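Wk 2 – refurb and resale, handout notes

Reading: Masen case, pp 20 onwards. Bring it next time pls.

Value of a used server = parts + labour – disposal. Most students forget disposal. Masen bought 268 units at auction, sold on through Censka. Margin all in the processors and memory, cases went for scrap weight.

Green boards in grey metal cases:

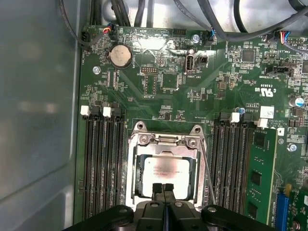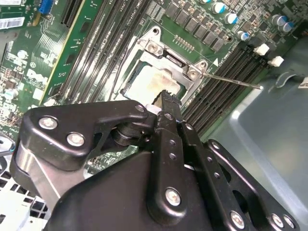
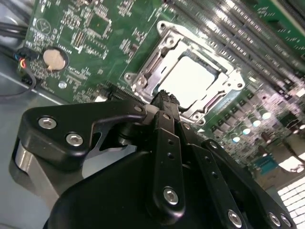 Depreciation – steep first two years then flattens. Don't use straight line for this, marks lost last August. Tosari used it and overvalued thier stock by £1,057 on one shelf.

Warranty: seller carries it, see Amarasinghe contract, clause 2.

For the seminar – who owns the data risk, buyer or seller? One side of A4, no more.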